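Home | Company | Standards Work | Newsroom | Careers | Contact

Semach issues practice guide for hand-held gripper recording

Westton, 10 Jul 2020 – Semach has released the first public edition of its practice guide for recording manual tasks with hand-held grippers. The guide sets requirements for the room, the devices, the operator and the handling of the resulting files. It applies to sites that record demonstrations for robot training and to contractors who supply such recordings.

The document contains 17 requirements and 30 recommendations. Requirements use the word "shall" and are checked in an audit. Recommendations use "should" and are not.

Section 3 covers the devices. Where marker cubes are used, the printed faces shall be clean, flat and free of tape. The operator shall hold both grippers clear of the body before a take begins, with the jaws facing the work. 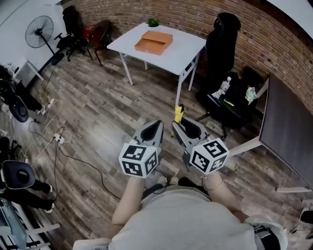 Two hand-held grippers with marker cubes, held at about waist height ahead of a work table.

Section 4 covers the floor. Cables and power strips shall be mapped before the first session of the day, and the map shall show the operator's path to and from the table. Sites should route cables along walls where outlets allow. Chairs and other loose furniture may stay in the room, but their positions shall be noted at the start and end of each session.

"A site can follow the guide with a tape measure, a notebook and the forms in the annex," said Selina Plattner, editor of the guide. "We kept the equipment list short so that small rooms could comply as well as large ones."

Section 5 deals with the table and the objects on it. A reference marker board, where one is used, shall be logged with its printed size and its place on the table. Boxes and other containers shall be recorded as open or closed at the start of each take.

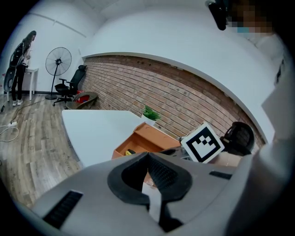 Open cardboard box and square marker board, seen from a hand-held gripper.

Section 6 is on people. Anyone who may come into view shall be told so in advance, and faces shall be obscured before files leave the site. The February draft made this a recommendation. It was raised to a requirement after review by Lionel Sabatier and Asuka Tsuji of Maruyama – the only change of status between the two texts.

Audits will draw 20 takes from every batch of 1000. A batch is returned to the site if any sampled take lacks its session form.

The guide is available from Semach on request at no charge. Comments on the text should cite the section and line number.

Media contact: Shinji Sugawara, Semach Press Office, Westton
© 2020 Semach. All rights reserved. | Back to top

Related items
Session forms for small recording sites
Brostari adopts Semach file naming rules
Mitsuko Hirano to lead audit training
Comment form: practice guide, first edition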